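Researching wartime internment of Italians and Finns, where to start?

Toivo_L
Posted Jan 19, 2019
Hello all, new here and already hooked. My grandfather's brother was a Finnish merchant seaman, held in a British camp during the war. The family story says 21 months. I've got one letter, a camp number and a very smudgy stamp. Has anybody had luck with the index cards? I'd love to find out who he shared a hut with!

okaragiannis
Welcome Toivo! You're in for a treat, the cards are brilliant. Look at the back as well as the front, that's where I found my great-uncle's release date (and his trade, spelt three different ways). Try every spelling of the surname you can think of, then try the first name as the surname.

Piątek
Careful with the cards. Plenty were never kept or never released, and a missing card proves nothing. I'd go for ships' crew lists first. A seaman should be in those, and you'll get the name of the vessel.

okaragiannis
I don't agree, sorry! Crew lists are a slog if you haven't got the ship. I went through almost 900 pages and found him on none of them. Cards first, every time.

Piątek
He hasn't got the ship YET. The letter might name it. Toivo, what does it say?

Toivo_L
It mentions "the old Rakari" and I'd always thought that was a person. Could it be a ship?? I'm going to read the whole thing again tonight.

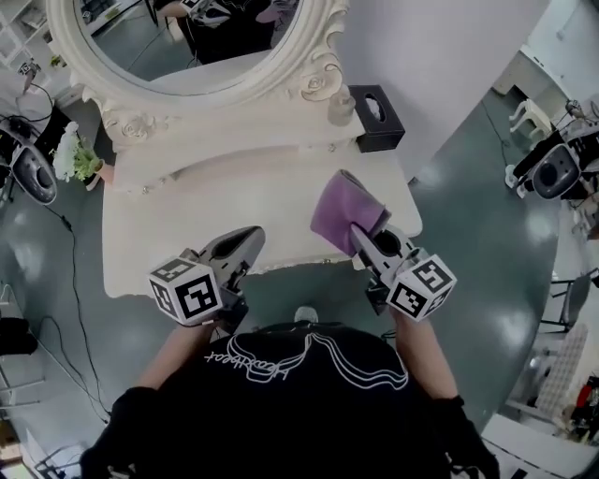
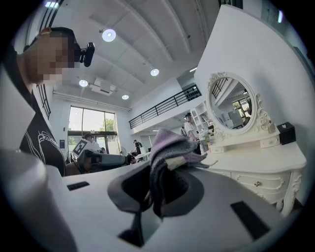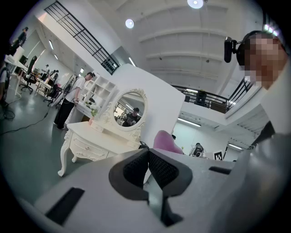
karlab
Ooh, it could well be a ship. Or a nickname for one. Don't forget the camp newspapers either, they're my favourite thing in all of this. Concert programmes, chess results, grumbling about the porridge. My man Erico turned up in a football report after I'd given up on him. He let in 5 goals, poor thing, but I was dancing round the kitchen.

M_Alvarado
Newspapers are lovely but they were censored, so I wouldn't build a date on one.

karlab
Fair enough for dates. For names they've done me proud, and I'd never have known he played in goal.

Toivo_L
Right, I've read it again. It says "she was cold but she floated", so Rakari is a ship, or at least a boat! Crew lists AND cards, then. Piątek, you can have half a point.

Piątek
I'll take it. Post the stamp in the postmarks section too, Yareli Pacheco over there is very good with smudges.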